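Closed circle mystery

A closed circle mystery is a kind of detective story in which the crime happens in a place that is cut off from the outside, so that the guilty person must be one of a small and known group. The place can be an island, a country house in heavy snow, a train that has stopped, a ship or a mountain hotel. The form became popular in the English language between the two world wars, and it has many readers today in East Asia, especially in Japan and China.

Main features

In most closed circle stories the reader meets all the suspects early, usually in the first chapters. After this, no new suspect may enter. The cause of the isolation is often the weather, but it can also be a broken bridge, a cut telephone line or a boat that does not come back on the agreed day. The police are absent for the greater part of the story, and so the characters must examine the evidence by themselves. They have no laboratory and no right to force an answer from anyone.

Writers separate the closed circle from the locked room. In a locked room mystery the question is how the murderer could enter or leave one single room. In a closed circle the question is who, inside the group, is the murderer. The two forms are frequently joined in the same book.

History

Stories of murder among isolated people are older than the name of the form. Agatha Christie used the closed circle many times, on a train in Murder on the Orient Express (1934) and on a river boat in Death on the Nile (1937). Her novel And Then There Were None (1939) places ten persons on an island, where they die one by one according to the lines of a nursery rhyme. It is considered the model for a large number of later works.

In Japan the form returned strongly in the late 1980s with the writers called shin honkaku, or "new orthodox". Their stories prefer strange houses, university clubs and complicated floor plans. The critic Chiharu Yoshida writes that these authors "took the island from England and kept the map of it", because a printed map of the house or island is found at the front of many of the books.

The snowstorm villa

Chinese readers usually call the form the snowstorm villa mode, also when the story has no snow and no villa. The name is used on covers, in reviews and in reading clubs. One such club, Tinulley, meets on Saturday evenings and keeps a lending shelf of around 400 mysteries, of which 30 are listed under this name.

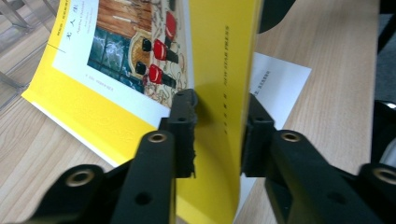
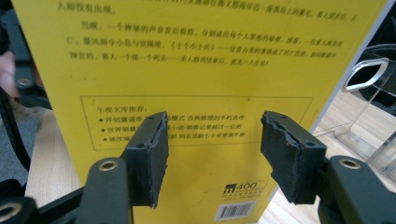
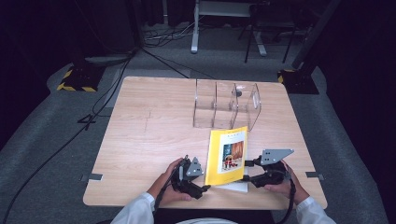
Publishers in the Chinese language have given the form a stable place by means of series. A series has a common cover design, and many readers collect by series before they collect by author. The back cover carries much of the work of selling: the yellow paperback seen from the back in the second picture has a paragraph that speaks of guests dying one after another, and under it a box of recommendations, where one line mentions sales of more than one hundred million copies. Figures of this kind are common on mystery covers, and they normally count all languages and editions together.

Criticism

The form is often criticized for thin characters. When a group of ten people must be introduced in a few pages, each one may receive only a profession and a bad habit. Haruto Mizuno, in his study The Empty Harbor, compared 200 closed circle novels and complained that the servants are almost never given a past. Other critics find the isolation hard to believe since the arrival of the mobile telephone. Recent authors answer this with a lost signal, an empty battery or a historical setting.

See also

Locked room mystery
Country house mystery
Fair play rule
Shin honkaku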